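Rondska Seam Grasp Set

README for release 2, dated 17/08/2023
Maintainers: Sieglinde Vogler, Milovan Vukadinović

Summary

Rondska is a set of wrist-camera recordings of a robot arm grasping crumpled clothing, with labels for seams and hems. It was collected to test one question: does a grasp policy that is given a seam estimate pick better unfolding points than a policy that sees only color images? The set covers knit garments in plain colors, where print and pattern give the policy little to work with.

Contents

The release holds 876 episodes. Of these, 627 are for training, 200 are for testing and 49 are held out for calibration checks. The split is by garment, so no garment in the test set appears in training. There are 36 garments in total. Each episode folder contains:

frames/ – color images from the wrist camera
state.csv – joint positions, gripper opening and time stamps
seams.json – seam and hem polylines for the labeled frames
outcome.txt – one of: held, slipped, missed, double layer

Only the approach phase is labeled. Frames after gripper closure are included but have no polylines.

Collection

Each garment was dropped onto the table from a fixed height, then left as it fell. The operator did not smooth or turn it. The arm moved to a start pose over the cloth and descended under the policy being tested. Episodes in which the arm hit a joint limit were removed before the split was made.

Labeling was done by Doina Kneževič and Philomena Zakaria using the Trurano annotation tool. A seam is traced only where its line or its topstitching can be followed by eye. Where a fold hides part of a seam, the polyline stops and a new one starts on the far side with the same seam ID. Hems and collar bands get a separate class. Fold ridges are not labeled.

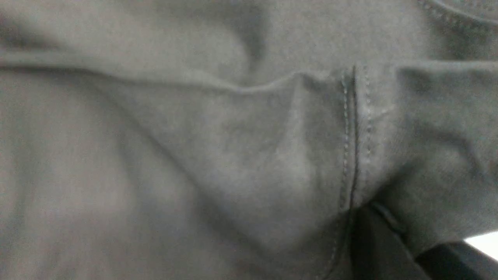 Ridges are the main source of false positives in the baseline. At close range a soft ridge and a raised seam produce similar shading, and the model has to rely on stitching to tell them apart. Focus matters for the same reason: labels in blurred regions carry the flag low_conf and are skipped by the default loader.

Baseline result

The seam-aware policy produced fewer double-layer grasps than the color-only policy on the test garments. The gain was largest on sweatshirts and close to zero on thin T-shirts. Per-garment results are in results/by_garment.csv. We did not test other grippers.

Known issues

– Time stamps in the February episodes drift against the joint log. Use the corrected column, t_fix.
– Dark garments are underrepresented.
– Seam IDs are unique within an episode, not across episodes.

Contact

Send label corrections to Mimoza Vukadinović at the Cluvdale lab, with the episode number and frame index.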